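Divided bins: panel wear, cleaning and loading
Vasville Stores Newsletter, 2020-08-19
Compiled by Carys Eynon, Stores and Packing

The inspection of the divided bins at Vasville is complete. All 88 bins in service were checked for paint loss, sharp edges, panel movement and residue in the corners. Nine were withdrawn for repainting and have been replaced from the reserve. The rest stay in use under the cleaning and loading instructions below, which replace the sheet taped inside the stores cupboard door. Please remove the old sheet when you next open the cupboard.

The bin in question is the large gray type with a sloping metal panel between the rear and front compartments. It is the bin most departments use for small household goods, soft cleaning items and bagged or wrapped stock waiting to be picked. The single-compartment bins from the Feltov store are not covered.

Panel wear

The sloping panel takes most of the damage. Goods are lifted out of the front compartment and dragged up the slope on the way, and anything with a hard corner leaves a line. Over time the lines join and the paint begins to flake along the lower part of the panel. Darker metal shows through in patches.

Three conditions are now recorded on the bin card:

Grade A. Scuffs and light scratches, paint continuous. No action.
Grade B. Flaked patches with firm edges, surface smooth to a gloved hand. Keep in use for goods in closed packaging. Recheck in November.
Grade C. Loose flakes, raised edges, or any flake found among the goods. Withdraw the bin and tag it for Ramiro Calvo.

A Grade B panel should not be scraped. Several bins were made worse last year by well-meant scraping with a putty knife, which lifted sound paint next to the worn area. Press the edge of the patch with a strip of masking tape and pull it away. If paint comes off on the tape, the bin is Grade C.

Scratches on the floor of the front compartment are not graded. The floor is expected to look dull and marked. Only burrs matter, and they are found by drawing a cotton cloth across the surface in two directions. If the cloth snags, mark the spot with chalk and report it.

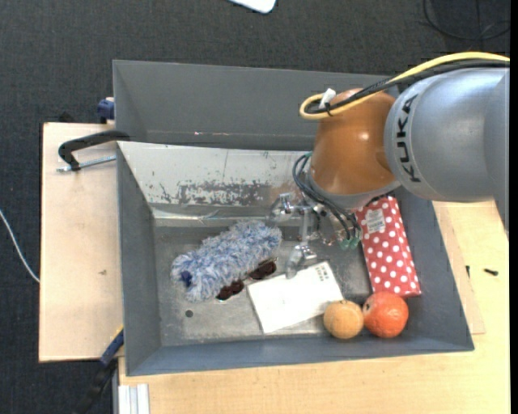 Soft goods need more attention than boxed goods. Duster heads, plush mitts and similar items pick up paint dust and grit from the floor of the bin and hold it in the pile, where it is not noticed until the item is used on a glossy surface. They also leave fibers behind. When loose soft goods are kept with wrapped packages, place the soft item to one side with clear floor between the two, so that the package is not pushed over the pile each time something is taken out.

Soft goods may be stored unwrapped in Grade A bins only. In Grade B bins they go into a clear bag, folded once and not taped. Abilio Aguirre asks that the bags not be stapled, as the staples end up in the corners of the bin and have to be picked out by hand.

Cleaning

Bins are cleaned on the work surface, never on the carpet. Carpet fiber sticks to the underside and is carried back to the shelf. Protect a wooden surface with a folded blanket if the bin has to be turned or tipped.

Remove all goods from both compartments. Vacuum the rear compartment first, running the narrow nozzle along the lower seam, where light specks of grit tend to collect. Vacuum the front compartment next, including the inward-sloping walls. Wipe the walls and floor with a cloth dampened in plain water and a little dish soap, then with a second cloth dampened in water alone. Dry by hand. Leave the bin standing open for 30 minutes before refilling.

Do not use scouring pads or powder. Do not use solvent on the panel, including the citrus label remover. Adhesive residue should be softened with warm soapy water and rubbed off with a thumb or a plastic card.

Where the front compartment has a small round hole in the floor, check it at every cleaning. Fibers from duster heads mat together in it. Clear it with a wooden skewer from above, then vacuum again. The hole should be left open. Two bins came back from the packing room with the hole covered by tape, and dirt had collected around the edge of the tape.

Loading

Fill the front compartment in a single layer. Stock goes flat on the floor and does not lean on the sloping walls, from which it slides to the middle and covers whatever is already there. Long items may be set diagonally if they do not lie flat the other way.

The maximum load for one bin is 7 kg, both compartments together. This has not changed. The rear compartment is kept clear unless the bin card says otherwise. It is intended for items set aside during picking, and it loses that use as soon as it is filled with overflow.

White packages without a printed label should have a paper label attached to the upper side before they go into the bin. Casimiro Carretero found several during the inspection that could be identified only by opening them. Labels are in the second drawer, next to the tape. Write the contents in pencil or permanent marker, not ballpoint, which does not take on the coated labels.

Repainting

The withdrawn bins are with Ramiro Calvo. Panels are being rubbed down, primed and given two coats of light gray. Bins return to the shelf when the second coat has hardened and the tape test is clean. The trial with the Nullent adhesive liner has ended. The liner protected the paint well enough but lifted at the lower edge, and soft goods caught on it. Remaining liner sheets may be used for shelves.

Muammer Başaran keeps the bin cards and will issue replacements for any that are missing or unreadable. Quote the number stamped on the rear rim when asking for a card. Requests for reserve bins go to Carys Eynon at the Ortuño desk, with the grade of the bin being returned.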